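5. April 2021

Den ganzen Tag an der Nahtauswertung gesessen. Setsuko Hosoda hatte über Nacht das neue Modell durchlaufen lassen, 768 Merkmale pro Bild, beide Kamerasichten zusammengeführt. Von den 1.111 Teilbewegungen im Datensatz sind jetzt 700 von Hand geprüft, der Rest hat nur die automatischen Etiketten. Ich habe mit dem Übergeben des Fadens angefangen, weil dort die meisten Verwechslungen liegen. Das Modell hält »Faden spannen« und »Faden übergeben« oft für dasselbe. In der Übersicht von oben kann ich das verstehen, in der Nahsicht am Instrument eigentlich nicht mehr.
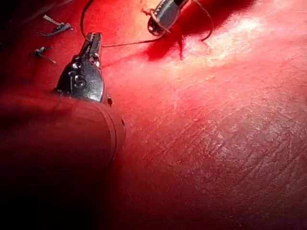
Nahsicht am Instrument. Der Faden läuft zwischen den beiden Greifern, oben links zwei abgeschnittene Fadenenden.

Bianca Olteanu meint, wir sollten die beiden Klassen einfach zusammenlegen. Ich bin dagegen. Für die Steuerung macht es einen Unterschied, ob der zweite Greifer nur hält oder gleich übernimmt, und wenn wir das jetzt verwischen, bekommen wir es später nicht mehr heraus. Wir haben uns darauf geeinigt, beide Varianten zu rechnen und erst danach zu entscheiden. Kostet einen Tag Rechenzeit auf dem Rechner in Clollitz, der gerade frei ist.

Mittags Telefonat mit Cernonell wegen der Pads. Die neue Lieferung kommt frühestens in zwei Wochen. Bis dahin müssen wir mit dem Bestand auskommen — die Oberfläche hat mit der Zeit viele feine Linien bekommen, und ich weiß nicht, ob das Modell die mitlernt. Notiert für den Abschnitt über Einschränkungen.

Nachmittags die Nadelführung. Die ist deutlich besser als im August, als wir noch mit nur einer Kamera gearbeitet haben. Der Anfang der Bewegung wird fast immer richtig gesetzt, das Ende noch nicht. Bei 12 Sequenzen liegt die Grenze so weit daneben, dass ich sie neu etikettiert habe.

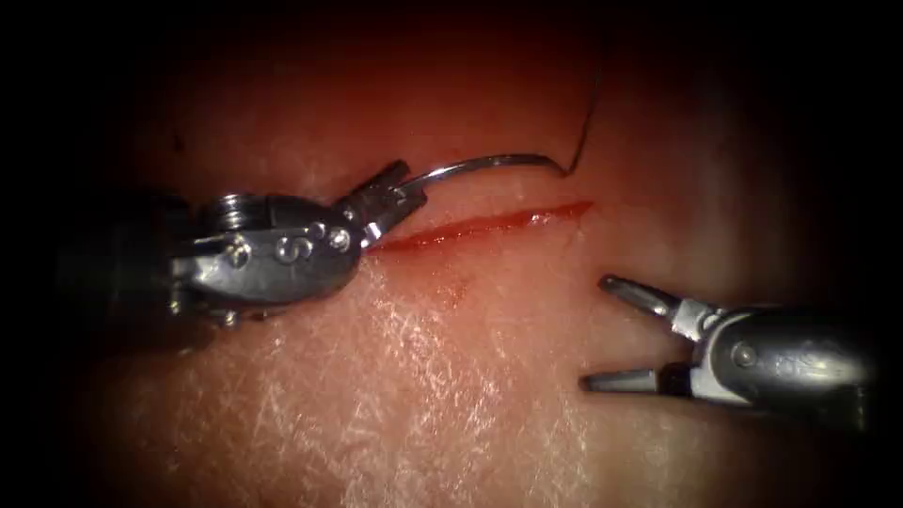
Nadel im linken Greifer über dem Schnitt, rechter Greifer offen.

An solchen Stellen hängt die ganze Frage. Der rechte Greifer steht offen, die Nadel ist noch links, und je nachdem, wer etikettiert, zählt das schon zur nächsten Teilbewegung oder noch zum Positionieren. Setsuko setzt die Grenze früher als ich. Wir haben die Regel jetzt schriftlich: Die neue Teilbewegung beginnt erst, wenn der zweite Greifer Kontakt hat. Damit muss ich einen Teil meiner eigenen Etiketten vom Winter noch einmal durchgehen.

Abends die Tabelle für den Pludia-Bericht angefangen, zwei Spalten fehlen. Kinoshita will außerdem die Fehler nach Kamerasicht getrennt sehen, das geht erst nach dem nächsten Lauf. Der Lauf mit getrennten Klassen ist gestartet, der mit zusammengelegten wartet dahinter. Morgen zuerst die Protokolle ansehen und dann mit Bianca die Etiketten abgleichen.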